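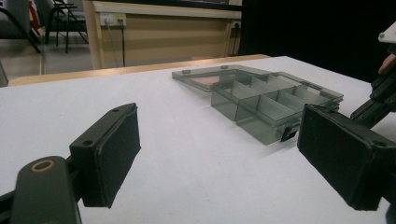
Week 6 handout: looking at a hand-held gripper kit before you buy it

Course: Robots for Small Shops, evening section
Notes by Fares Majali

Last time we finished up on arms, and I promised we'd get into a product review, so let's do it. The kit I've picked is the Vatik hand gripper set, sold by Grodaveo. You get the hand-held tool, two pairs of finger pads, a mounting plate, the recording software and a year of email support. You hold it, you do the job with it, and the software saves what the tool did so you can train an arm on it later. Most of you know the idea from week 3, so I'm going to skip ahead to what it's like to live with one.

The price first, because I know that's what you'll ask. The base set is $2,000. The spare pad pack is $281, and yes, I winced too. Barbier sells a plain gripper with no software for less, and Murray Pirihi (he took this course two years ago and now sets up packing stations) still likes that one for shops that already have somebody who can write code. We'll get to him at the end.

The job I use for testing

I like a parts organizer for this. You know the kind, a clear plastic box with a hinged lid, dividers inside and a little latch on the front. The one on our white table is smoky gray and has two rows of compartments, and its latch is a small black tab. I've tried mugs, blocks and rolled-up towels with other kits and they're all too easy! A box like this gives you several jobs in one:

Open the latch.
Swing the lid all the way back until it lies flat.
Drop a part in a cell without knocking the divider.
Close up and push the latch home.
Move the whole box without squeezing it.

See-through plastic is also hard on cameras. You can look through the wall and see the table and the edges of the cells, and your software is looking at the same muddle. If a vendor only shows you demos with bright solid blocks, ask for something clear. I'd ask for it in writing.

What I thought of the fingers

They're chunky. Dark rectangular blocks with a flat black pad on the inner face, held out on plastic arms. Good for box sides, good for picking up the box whole. For the latch I'm less sold. The tab is small and the finger is wide, so you end up pushing with a corner of the block, and a corner is where pads wear out first (see the $281 above). The left finger has screw holes on the top surface, and Grodaveo says you can bolt on your own tips there. I haven't done it yet. If someone wants that for their project, come talk to me.

There's a brass-colored ring set into the plastic near the end of the arm, and I was glad to see it. Bare plastic on a pin gets sloppy after a while. When you inspect any kit, find the pivots and wiggle them. You'll learn more from that than from the brochure.

Opening width is generous. With the jaws spread wide I never felt I had to line things up perfectly, and my wrist was thankful by the end of the night.

Things I'd mark down

The manual. It's 12 pages and the calibration part is on the last one, which is a silly place for it.

The software wants you to name every take before it saves. I did 13 takes of the lid and typed "lid" thirteen times with a number after it. Celgate's package does this by itself, so it can be done.

The support is friendly but slow. I asked about pad glue and got a nice answer to a different question, then the right answer two days later.

Murray's view

I sent Murray my notes and he wrote back: "You're being soft on it. If I have to buy pads twice a year, put that in the price." Fair enough. So when you fill in the cost sheet, put pads in as a yearly line and see where the Barbier comes out next to it. Depending on how many hours you plan to run, you may not agree with me, and that's fine.

For next class

Pick one job from your own shop that has a lid, a latch or a hinge. Write down each move in order, the way I did with the organizer, and star the one you think a wide padded finger will have trouble with. One page is plenty. Bring the object too if it fits in a backpack. We'll take turns with the gripper, so wear sleeves you can push up.

Cost sheets are due 2025-08-01.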